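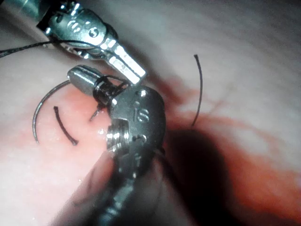 3.2 Recording of cuts and type of closure

Facial cuts were entered by the club medical officer on the day of the session, using the paper form described in Section 3.1. The sample consisted of 358 registered amateur boxers at 14 clubs, who together logged 1,957 supervised sparring sessions. A cut was defined as any break in the skin above the jawline that led the officer to stop the round or to refuse the boxer a further one. Scrapes from glove laces or headguard straps were entered under a separate code and are not analyzed in this section. Closure was coded at three levels: none, adhesive (strips or tissue glue), and sutured. The sutured level was applied whenever thread had been passed through the skin, whatever its color or gauge; the thread in Figure 1 is thin and black and runs nearly level just under the body of the upper instrument. Where the form gave two methods for the same cut, the more invasive one was kept. Forms with no method entered were returned to the club once, and if they came back unchanged the cut was coded as missing.

Location was marked on a printed face outline and later read off by two coders (P.M. and S.C.) working separately. Disagreements were mostly between brow and upper eyelid, and were settled by a third coder (D.B.). The two regions are kept apart in the main model and merged in the sensitivity check. Cuts inside the mouth were left out, as mouthguard type was not recorded in the same way at all clubs.

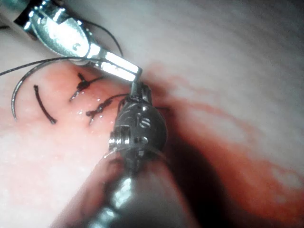 3.3 Exposure and return to sparring

Exposure was measured in sparring rounds completed. Coaches recorded the rounds on the Kalovent log sheet, which also holds the weight of both boxers, glove size, and whether a headguard was worn. Pad work, bag work, and conditioned drills without head contact did not count toward exposure. Rounds stopped early were counted as full rounds if the bell for the final minute had been given, and otherwise dropped.

Return to sparring was taken as the first session after the cut in which the boxer completed at least one open round. A boxer who came back only for body sparring was treated as not yet returned. Boxers who changed clubs were followed if the new club was also in the study and were censored at the date of transfer if it was not. Follow-up closed for all clubs on Sunday, October 27, 2019, and boxers who had not returned by then were censored at that date.

Time to return was modeled with a Cox regression stratified by club. The covariates were age, weight class, location of the cut, type of closure, and a flag for any earlier cut in the same region. Confidence intervals were obtained from 2,000 bootstrap resamples drawn at the level of the boxer, so that repeat cuts in one person stayed together. 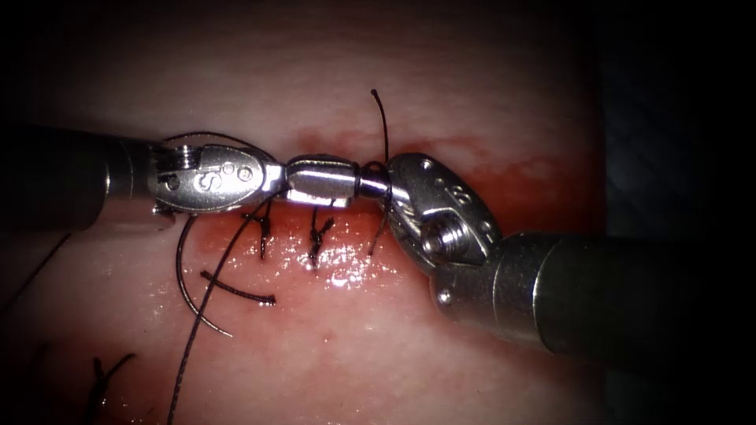
The proportional hazards assumption was checked with scaled Schoenfeld residuals. It held for every covariate except type of closure, for which the hazard ratio drifted upward over the first weeks. We therefore report this covariate with a time interaction, and give the simple estimate in the appendix for comparison with earlier work.

Two sources of bias should be noted. First, the choice between adhesive and sutured closure was made by the treating clinician and depended on the length and depth of the cut. Length was on the form, but depth was left blank too often to be used. The estimate for closure should be read as a marker of severity as well as of treatment. Second, clubs differed in their rest rules. The Ivel and Gernen clubs applied a fixed rest period after any sutured cut, while the others left the decision to the medical officer. Stratifying by club removes the difference in baseline but does not help where the rule fully determines the outcome. The model was refitted without these two clubs, and the results are given next to the main estimates in Section 4.

Log sheets for January were incomplete at one club owing to a change of head coach. Rounds for that month were imputed from the same club's gym booking records, which N.U. checked against the competition calendar before the data were locked.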